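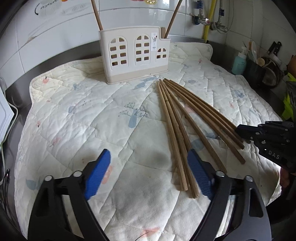 Chopsticks and a house-shaped utensil holder on a quilted counter mat.

The Case for the Open Holder: Small Tools and the Shared Kitchen

Tue 27 December

The equipping of shared kitchens is usually discussed in terms of ovens, extraction and floor area. Much less is written about where the chopsticks go. This essay takes the view that the storage of small hand tools deserves a place in every kitchen plan, and that the upright open holder, kept on the counter, should be preferred to the divided drawer in most rooms used by more than one household.

The question has become a practical one at Pirnolberg, where the residential house is to refit its shared kitchens in February. The draft schedule of works allows 3,000 for new drawer units and their fittings, and 300 for everything that stands on a counter. We believe the balance is wrong, and we set out our reasons below for the attention of those who will approve the final version.

A drawer hides its contents. In a private home this causes little trouble, as the person who opens the drawer is generally the person who filled it. In a shared kitchen a newcomer must open four or five drawers to find a ladle, and will often put it back in a different one. Labels help for a time. They lift in the steam, they are written in one language when the residents speak six, and they are seldom corrected when the contents change. An open holder needs no label. Its contents can be read from across the room, and so can the fact that it is empty.

Chopsticks make the point particularly well. They are long, light and inclined to roll. Laid flat in a shallow tray, they drift under the forks and catch at the back of the runner when the drawer is closed. They are also used in pairs, and a drawer is a poor place to find the second of a pair. Placed upright, they can be seen and taken by the end that does not go into the food. Residents who cook with long chopsticks reach for them many times in the course of one meal, and a tool used so often should not be behind a handle.

The matter of drying is equally important. Wooden utensils need air after washing. The present guidance at Pirnolberg asks residents to dry every item by hand before putting it away, and this is sound advice which is not widely followed. Wood that goes into a closed drawer while damp will stay damp, and it will pass some of that damp to whatever lies beside it. A holder with openings in its walls and a drained base lets air reach the lower ends, where water gathers. Holders should be emptied and washed weekly. One with a solid base and no drainage should not be bought at all, however attractive it may be.

We would add a word on appearance, a subject on which building managers tend to be shy. The plastic holder shown at the head of this essay is made in the form of a little house, one side taller than the other, with arched windows in its front. The mat beneath it is printed with birds and pink flowers. Neither object would be found in the standard catalogue from which the refit is being specified. The catalogue offers a steel cylinder, in one size, and a grey rubber sheet. These are perfectly adequate goods. Yet a kitchen used by 40 people is still a kitchen, and those who eat in it every day are entitled to something that has been chosen with a measure of affection. In our experience residents look after such things better than they look after the cylinder.

The quilted mat calls for more caution. On a stainless steel counter a padded cloth has clear advantages: it softens the noise of washing-up, it stops glasses from slipping and it gives wet items somewhere to rest. Its disadvantages are just as clear. It holds water, it marks easily, and a pale one shows every mark it has received. Some colleagues regard this last quality as a fault. We regard it as useful, for a cloth that shows dirt is a cloth that gets washed. The rule should be that each kitchen has three mats — one in use, one in the laundry and one on the shelf — and that they are changed daily. Where this cannot be promised, the rubber sheet is the safer choice and we would not argue against it.

There are fair objections to our general position. The first concerns counter space, which is scarce in the older kitchens on the north side of the building. A holder takes up little room, but it invites company, and a counter that begins with one may soon carry a bread bin, a radio and a row of jars. We accept this. The schedule should state which objects may stand permanently on the counter, and the list should be short.

The second objection concerns hygiene. Utensils left in the open are exposed to splashes and dust in a way that utensils in a drawer are not. Anyone who has lifted out a cutlery tray after a year of use will know that a drawer is no stranger to crumbs, and there the crumbs are out of sight. Even so, holders should be kept well away from the hob and the sink, and items for eating should be kept apart from items for stirring. Two small holders serve this purpose better than one large one.

The third objection is safety. Knives and skewers have no place in an open holder, and nothing in this essay should be taken to suggest otherwise. They belong in a fitted block or a locked drawer, as at present.

Two suppliers have been approached for the refit. Elero has quoted for the drawer units, and Berisha for the counter goods. A smaller trial has meanwhile been proposed for the kitchen in the Calov wing, where the existing drawers are sound and could be kept for another few years. We support that proposal. It would allow holders of several patterns to be tried by the people who will use them, at a cost of 491 including spare mats, and it would leave the greater part of the drawer budget unspent until their views are known.

We ask that the schedule be amended accordingly, and that residents of each kitchen be invited to choose their own holders. Comments on this essay may be left in writing at the house office.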